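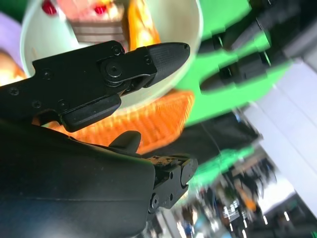
Moving a sourdough starter to the new place, help?

September 2019
Posted by tredmont_baker

So we're moving 700 miles in December and I can't decide what to do with my starter. She's 4 years old and I feed her every morning like a pet. My plan was a jar in a cooler on the back seat, lid loose, but my sister thinks I'm nuts and says just dry some and start over. Two days in the car, one motel. What would you all do?

ziritz77
Dry it! Smear it thin on parchment, leave it out till it flakes, crumble it into an envelope. I did this when I left Clinia and it was bubbling again in 7 days. 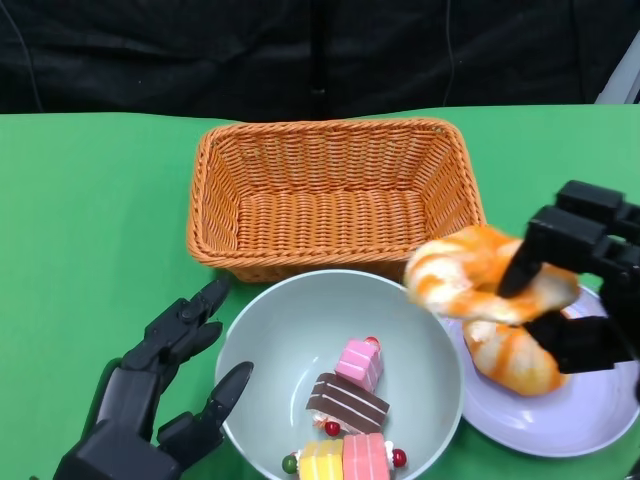 And keep a second envelope in your purse, please, boxes get lost.

oldcrumb
Gonna disagree with ziritz. Drying works, sure, but mine tasted flat for weeks after. Make it stiff instead, like a ball of dough, and bury it in flour in a big jar. It'll sleep through two days no problem.

ziritz77
Flat for weeks?? Never had that. What flour were you using?

oldcrumb
Plain white, same as always. Maybe yours is just tougher than mine, lol.
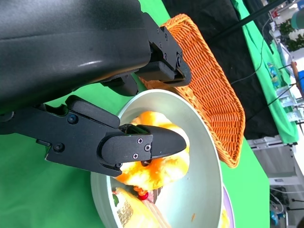

Anyway the flour trick is how my grandmother did it and she moved a lot. Don't screw the lid down tight.

tredmont_baker
Okay, I think I'm doing both! Stiff ball in the cooler, dried flakes in my purse. Sister is still laughing at me. Does rye work for the stiff one or should I stick with white?

oldcrumb
Rye's fine, just go easy on the water.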